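厨房去污偏方，我试过以后还留着用的没几条

家里的抽屉里有一叠从各处抄来的小窍门，有些是我母亲留下的，有些是邻居塞给我的，还有不少是手机上转来转去的。我这人疑心重，凡是说“一抹就净”的都想自己试一遍。下面按东西分着写，管用的写管用，不管用的也写出来，省得大家白费一瓶醋。

小苏打加白醋

这条流传最广，我也最不信。两样东西倒在一起，呼呼冒泡，看着很热闹，其实酸碱一碰就中和掉了，剩下的差不多是一杯带点盐的水。泡沫能把松动的渣子顶起来一点，仅此而已。想去油，单用小苏打，调成糊抹上去放一会儿再擦；想去水垢，单用白醋，别掺。两样都想用，就先用一样，冲干净，再用另一样。

有人拿它们通下水道，说倒进去盖住十分钟再冲热水。我试了两回，水下得跟原来一样慢。后来把存水弯拧下来，里面是一团头发裹着油，什么泡沫也顶不动它。拧之前记得在底下放个盆，装回去的时候看看垫圈有没有歪。

烧焦的锅底

网上说放可乐煮。可乐里有酸，对薄薄一层焦痕有点作用，可是糖也煮进去了，煮干了比原来还难弄。我用的办法很土：锅里放水没过焦处，加两勺小苏打，小火煮一刻钟，关火放到凉，再用木铲慢慢推。厚的要煮两遍。铝锅不要这样弄，会发黑。不粘锅也别拿钢丝球碰，哪怕包装上写着“不粘锅可用”，我都当没看见。

不锈钢锅底那种彩虹色的印子，用一点白醋擦就没了，这个倒是真的。

Nghĩa Tăng 给我写信，说她家的锅用番茄皮煮过，亮得能照人。我照着做，亮是亮了一些，不过同样一锅水放一勺柠檬酸，效果更好，还不用吃掉四个番茄。

冰箱除味

茶叶包、咖啡渣、橘子皮、木炭，我挨个放过。橘子皮三天就干了，再放下去自己长毛。咖啡渣没晒透也会发霉，晒透了，冰箱里多一股咖啡味，原来的味道也还在。小苏打敞口放一碗，多少有一点用，可是别指望它压得住一块忘了半个月的豆腐。

真正有用的是把东西全拿出来，层板拆下来洗，排水孔用棉签捅一捅。我家冰箱的怪味有一半是从那个小孔里来的。门封条的褶子也要擦，用旧牙刷蘸温水加一点洗洁精，擦完拿干布按一遍，潮着关门容易长黑点。

菜板

盐加柠檬搓木菜板，搓完确实好闻。有人说这样就等于消毒了，我不认。切过生肉的板子，先用洗洁精和热水刷，刷完竖起来晾，两面都要透风。生熟分开比什么偏方都要紧。板子上刀痕深得刷不进去了，就找砂纸顺着木纹磨一层，磨完上一遍食用矿物油。别用炒菜的油，过些日子会发黏，还有一股哈喇味。

竹菜板不必学这一套，裂了就换。

油烟机滤网

见过三种说法：用面粉吸，用热淘米水泡，用保鲜膜捂。面粉那种我劝您别试，油没吸掉多少，面糊倒堵进网眼里去了，我拿牙签挑了一晚上。淘米水对新沾的油还行，对积了半年的没反应。

我现在用洗衣用的过碳酸钠，很多人家叫爆炸盐。滤网放进大塑料袋，撒上粉，倒热水，扎口放半小时，拿出来刷。戴手套，开窗。铝制滤网时间要缩短，放久了颜色会变灰，洗不回来。

至于那种 136 元一瓶的 Modach 重油污清洁膏，Thịnh Khúc 送过我一瓶，说他单位里的人都在用。油能去，味道也真冲，用完厨房两个钟头进不去人。同样的活，我用过碳酸钠花不了几块钱。他不服气，我们到现在还在为这个抬杠。

白桌面上的印子

茶渍、酱油渍、圆珠笔印，办法各不相同，偏有人说牙膏全能对付。牙膏里有磨料，擦得掉茶渍是因为它在磨，亮面的桌子多磨几次就失了光，对着窗户一看，一块一块发乌。圆珠笔印用棉球蘸点酒精，从外往里擦，擦一下换一面。漆面先在背面不显眼的地方试，掉色就停。
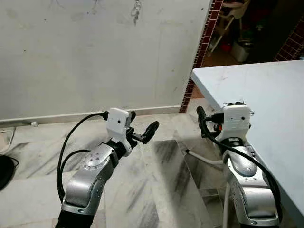

酱油洒了马上擦，用湿布就够。放过夜的，拿湿厨房纸敷上十来分钟再擦，多数能下来。热锅直接放上去烫出来的白圈，有人说抹蛋黄酱能消，我抹了一夜，第二天桌上有个白圈，外加一股沙拉味。后来用吹风机低档隔着棉布慢慢吹，淡了一些，没全消。所以还是老老实实用锅垫。

大理石地面

这里要多说两句，偏方害得最厉害的就是石头。大理石怕酸，白醋、柠檬、洁厕液，哪一样都会把表面咬毛。有篇文章教人用温水兑白醋拖石材地面，说越拖越亮，底下还有一大串人道谢。我拿一块装修剩下的边角料滴了几滴醋，放了一小会儿擦掉，侧着光看，留下几个哑光的圆点，用什么也擦不回来。

平时用拧得很干的拖把，清水，或者加几滴中性洗洁精，拖完再过一遍清水。地上有沙先扫，带着沙拖等于拿砂纸蹭。油滴上去了，用小苏打调水敷成厚糊，盖保鲜膜放一天，干了扫掉，必要时再来一次。渗得深的我没成功过，只能找人打磨。

打蜡的事我持保留态度。我家打过一次 Utum 的地板蜡，头一个月好看，后来走路多的地方发黄，还黏灰，最后又花钱请人除掉。要是您家做过晶面处理，先问清楚做的人能不能打蜡，别听卖蜡的。

玻璃和镜子

报纸擦玻璃，老一辈都这么做。现在的报纸油墨不一样了，我擦完手是黑的，白窗框也蹭了一道。细纤维布两块，一块湿一块干，比报纸省事。布不要放柔顺剂洗，放了以后擦哪儿都留道子。

还没试完的

有人说土豆皮能防镜子起雾，有人说冻过的牛仔裤不用洗。土豆皮我准备 11 月天冷了再试，夏天浴室里本来就不怎么起雾，试了也不作数。冻牛仔裤这条，我把裤子在冷冻室放了一夜，拿出来的时候没味，穿到中午味道又回来了。还是洗吧。

手上要是有别的方子，请写明用在什么材质上，放了多久，擦完隔天再看是什么样。只写“亲测有效”四个字的，我就不试了。

2025年7月19日更新，补了大理石那一段。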